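Print this page | E-mail this page

The Nevonness kitchen, bit by bit

I promised some of you pictures of the kitchen back in November and then completely failed to take any, so sorry about that! It's a small kitchen and it was never going to be a grand makeover. We had 200 pounds left over after the boiler, and I wanted to see how far it would stretch if I mostly moved things about and got rid of what we never used.

The worktop is the bit everyone asks about. I was all for ripping it out when we moved in (grey, speckled, very much somebody else's taste) and now I wouldn't part with it. It hides crumbs so well that I have to wipe it by feel. The white curtain behind it was my cheap fix, and I do love the way it falls in those soft folds. 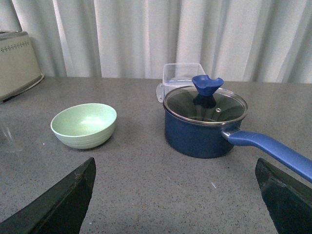

Words and pictures: Sanaa Naciri
Tuesday, January 31, 2023

The navy saucepan with the glass lid, and my favourite little mint-green bowl. I went back and forth over that blue for weeks – I'd always bought plain steel – but it looks so good against the grey that I've stopped putting it away. It came from Dakwood, end of line, and I paid 20 pounds for it.

The bowl has ridges round the outside, which makes it nice to hold when you're beating an egg. I'd like a second one but the shop in Drinach hasn't had them in again. If you spot one, please write to me!

Over on the left is the cream one with the band of dots and diamonds. I know the pattern is a bit much for some people. My sister calls it "the caravan look" and she's not wrong, but I think a plain worktop can take one fussy thing.

Still to do: the shelf by the door, the drawer that sticks, and some sort of hook for the tea towels. I've also got 2 tins of paint in the hall and can't decide between them (both are called something to do with oatmeal). More pictures when I've made up my mind, and thank you for all the kind messages about the hallway – I've read every one of them.

Contact | Copyright Sanaa Naciri | Back to top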